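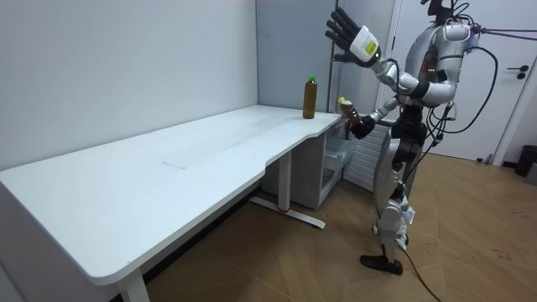 Escritorio largo para dos personas: ¿una sola encimera o dos mesas juntas?

Publicado el 11 de febrero en Muebles y bricolaje

Hola a todos, llevo leyendo el foro unos meses y por fin me animo a escribir. Mi pareja y yo trabajamos los dos desde casa y queremos poner un escritorio largo y blanco en el cuarto del fondo, de pared a pared si se puede. La habitación es estrecha, con la puerta en un extremo, y ahora mismo tenemos una mesa cada uno, de alturas distintas, que se mueven en cuanto uno se apoya.

He pedido precio en Uleo (una carpintería de aquí del barrio) por un tablero de una sola pieza, con patas y montaje incluidos, y me sale por 934 euros. En Brukus tienen dos mesas sueltas de la misma serie que puestas en fila harían el mismo largo y costarían bastante menos, pero me da rabia la junta en medio, que seguro que se llena de migas y de polvo. Además mi pareja escribe a mano muchísimo y le va a caer justo donde apoya el codo.

Otra duda: ¿el blanco mate se ensucia tanto como dicen? Y si pongo el tablero entero, ¿cuántas patas hacen falta para que no se combe? No quiero cajoneras debajo porque nos chocamos con las rodillas. Vivimos de alquiler, por si eso cambia algo.

Gracias de antemano y perdón por el tocho!

Flarnness_84
Yo tuve exactamente esa duda hace un par de años y me fui a por el tablero entero, así que te cuento mi caso, con lo bueno y lo malo.

Lo bueno es que queda precioso y se limpia de una pasada. Lo malo es subirlo. Vivo en un cuarto sin ascensor y la pieza no giraba en el descansillo del segundo, hubo que bajarla otra vez y acabar cortándola (sí, con la junta que yo no quería, y encima pagando el corte). Mide la escalera antes que la pared! Mide también el giro de la puerta del cuarto, con la pieza inclinada, que en una habitación estrecha es donde se atasca todo.

Sobre la flexión: depende del grosor y del material, pero para dos personas con monitores yo pondría apoyo en los extremos, otro en el centro y un listón atornillado a la pared por detrás. Como estás de alquiler, pregúntale al casero lo del listón. Si dice que no, hay unos largueros de acero que van por debajo del tablero, metidos un poco hacia dentro, y no se tocan con las rodillas. Los míos son de Ladefoged y en este tiempo no ha bajado nada el centro.

El mate blanco se marca con el roce de las mangas y con el café, sobre todo si dejas la taza un rato. Yo lo limpio con agua y una gota de lavavajillas, paño de microfibra y ya. La goma de borrar mágica ni la toques – deja zonas brillantes que luego no hay quien las iguale. Eso lo aprendí a base de estropear una esquina.

Una última cosa: pide que te hagan los pasacables en el taller. Yo los hice en casa con una corona barata y saltó el canto por los dos lados.

mesacoja
Dos mesas. Si os mudáis en marzo ya me contarás qué haces con un tablero de pared a pared.

tablonera_sur
Coincido a medias con lo anterior. De alquiler yo también iría a por dos mesas, pero unidas por debajo con pletinas de las de ferretería, dos bastan, y con la junta bien apretada casi no se nota. Para las migas puse una tira fina de silicona blanca y se quita tirando de ella cuando haga falta. Eso sí, comprueba que las patas sean regulables, porque si el suelo no está plano (el mío no lo está, es un piso viejo) una mesa queda más alta que la otra y ahí sí que te acuerdas del tablero entero cada vez que pasas el ratón.

Lo de que escriba a mano lo arreglas poniendo la junta descentrada: compra una mesa más larga que la otra y a quien le toque la larga, pues mejor para él. En mi casa lo echamos a suertes y perdí.

Del precio de Uleo no te puedo decir, pregunta si el canto va incluido, que a veces lo cobran aparte.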